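Kitchen walk-through, Kundholm rental, Unit 7
April 7, 2019

Hi all, me again with the clipboard. I do this one every April before the summer bookings open up, and I've started typing my comments in with the ticks so the next person isn't stuck reading my handwriting (sorry to everyone who tried last year!). OK means OK. FIX means it goes on the work order. WATCH means I'm grumbling but leaving it alone for now.

FLOOR AND WALKWAYS

Path from door to sink clear: OK
Floor free of loose mats: OK. The little mat is gone and I don't miss it one bit.
Space between table and lower cabinets: OK. I can get through with a tray and open a cabinet door without doing the hip shuffle.
Floor even, no lifted edges: WATCH. One spot by the door gives a bit when I step on it.

CABINETS

Doors close fully: OK
Handles tight: FIX. I went along the whole lower row giving every handle a tug and one of them spins. It only needs a screwdriver, but mine was in the car and the car was down the hill, so onto the list it goes.
Upper shelves not overloaded: OK, after I moved the big serving bowls down low. Please, please leave them down there.
Nothing stored over the stove: OK

TABLE

Table stands steady: OK. I leaned on all the corners.
Tablecloth flat, no trip or snag risk: OK. It's the blossom one and I love it, but check the overhang whenever you put it back on after washing. It crept down on one side last time and a kid could have pulled the lot over.
Cloth clean and free of tears: OK
Things left on the table: see the next part!

UTENSIL HOLDER AND CHOPSTICKS

I spent way too long on this bit (the tea went cold), but chopsticks are the thing our guests handle at every single meal, and they're wood, so they do wear out.

Holder stands flat and doesn't tip: WATCH. Fine when it's evenly loaded. Put all the sticks on one side and it gets wobbly.
Holder drains: OK. Holes are open, nothing gunky in them.
Tray under holder clean: OK, rinsed it while I was there.
Chopsticks free of splinters: FIX. Two of the thin pale ones are rough near the narrow end. I've tossed them.
Chopsticks free of cracks or dark spots: OK
No loose chopsticks left lying around: FIX, and yes, I picked them up. They roll, they end up on the floor, and then somebody steps on one in socks. 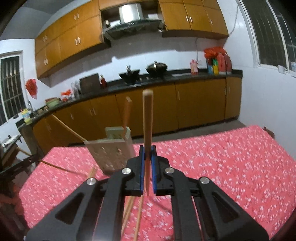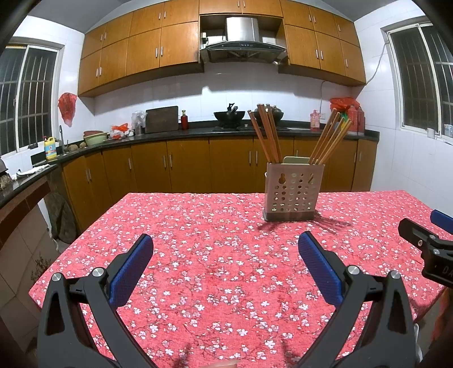 Chopsticks and holder on the blossom tablecloth. Loose ones on the cloth in the first photo.

Replacement sticks are in the Jevach catalog, item 1636. Get the plain wood again, since the lacquered ones we tried got slippery with soup. The holder itself can stay. I know the Suksawat one looks nicer in the brochure, but it has no tray and I'm not mopping under it every morning.

One more thing on washing: don't leave the wooden ones soaking in the sink overnight. Wash, rinse, stand them up with room between them. If they're crammed in tight the middle ones stay damp and start to smell, and I'd like to not smell that again.

SINK AND WALLS

Tap doesn't drip: OK
Hot water not scalding: OK
Tile grout sound: WATCH. I found a hairline gap low down behind the tap. A bit of sealer would do it.
Sponge replaced: OK, new one out.

FIRE AND ELECTRIC

Smoke alarm tested: OK, and my ears are still ringing
Extinguisher in place, needle in green: OK, tag number 589
Outlets near the sink trip when tested: OK
Cords clear of the stove: OK. The kettle cord is a little long, so I looped it up.
Fire blanket: FIX. The pouch is there but the pull tabs are tucked inside where you'd never find them in a hurry. Needs rehanging.

WORK ORDER

Everything marked FIX is on order 1305 with Grorkska. The chopsticks I'll pick up myself, so leave those off. I'd like the handle and the fire blanket done before the first guests, and the grout can wait until they're here for something else.

Key is back in the lockbox. The lid sticks, so push down before you turn it.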